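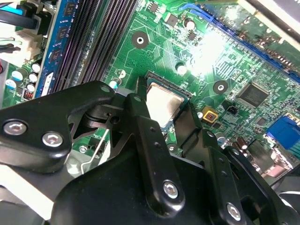

Gripper finger beside the processor on the green motherboard.

Search this notebook Search

29 December 2018

Inclusion day planning, notes from this morning's call with Borghild Holmgren. So much good stuff that I'm typing it up before lunch!

Hall at Judurholm is confirmed. It holds 500 and has step-free entry from the car park side, plus a hearing loop that covers everything except the last two rows (mark those seats on the plan). Borghild wants 16 wheelchair spaces spread through the hall, so people can sit with their friends and not all in one strip at the back. Yes please.

Speakers: five talks before lunch, five after, 10 minutes' break between each pair. The sign language interpreters asked for the slides a fortnight ahead and I think we should be strict about it this time. In August two people sent theirs the night before and the interpreters had to guess at the job titles.

Grønli are bringing their supported employment team, and two of their trainees want to run the welcome desk. Love this. Need to agree paid hours with them – Borghild to ring.

Pudel have offered to do live captions on the big screen. Test with a strong accent, a quiet voice and somebody who talks over the chair (me).

Conley room as the quiet room. Dim lamps, no music, door left on the latch. Sign wording still to sort: I had "Quiet room, come in any time", Borghild prefers just "Quiet room".

Still open: large print programme, who pays for taxis, whether guide dogs can use the courtyard grass. Draft seating plan goes on the shared drive tonight.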